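Chapter 3
Flooring and the Load It Carries

Most people choose a floor by its color and its price. Builders look first at what the floor will have to hold up, how often it will be walked on, and what will be rolled or dragged across it. This chapter covers the finished surface, meaning the layer you see and touch. The structure underneath was covered in Chapter 2, and you should be comfortable with joists, subfloors and spans before going on.

Loads on a floor fall into two groups. A spread load, such as a rug or a low bookcase, presses on a wide area. A point load presses on a very small one. A grown person in flat shoes does little harm to a wood floor. The same person in narrow heels can leave dents, although the weight has not changed. What has changed is the area of contact, and with it the pressure.

The Lowther school building is used as a case throughout this part of the book. It has 24 classrooms and 3,831 square feet of wood floor on the ground level alone. When the floors were surveyed in January, 811 square feet needed refinishing. Nearly all of the damaged area lay beside desks and in doorways. The open middle of each room was in fair condition.

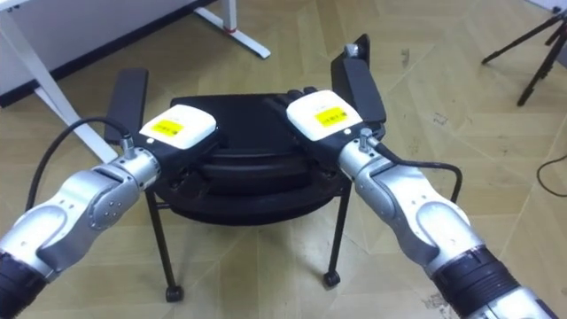
Narayanan Thampi

Casters are a common source of point loads. A chair or stool on casters sends all of its weight, and the weight of whoever sits on it, through a few small wheels. Hard wheels touch the floor along a thin line. Soft wheels flatten slightly and touch more of it. For this reason hard casters are usually sold for carpet and soft ones for wood, tile and vinyl. Grit matters as well. A grain of sand caught under a wheel will scratch a finish that the wheel alone would not mark.

The pattern in which wood is laid also affects how wear shows. In a straight layout, long scratches that cross the boards stand out. In a herringbone or other diagonal layout, the grain changes direction every few inches, and small marks are harder to pick out. The wood is no harder in one layout than in the other. A diagonal layout does need more cutting at the walls, so more material must be ordered.

Section 3.1 explains how hardness is measured and compares common woods. Section 3.2 deals with finishes, including oil, wax and polyurethane. Section 3.3 returns to the Lowther survey and works through the repair estimate.

Terms used in this chapter
Spread load
Point load
Contact area
Finish
Wear layer

Before you begin, find a wood floor you use often and sketch the room. Mark the doors, the furniture and the places where the finish looks dull. Keep the sketch for the exercise at the end of Section 3.2.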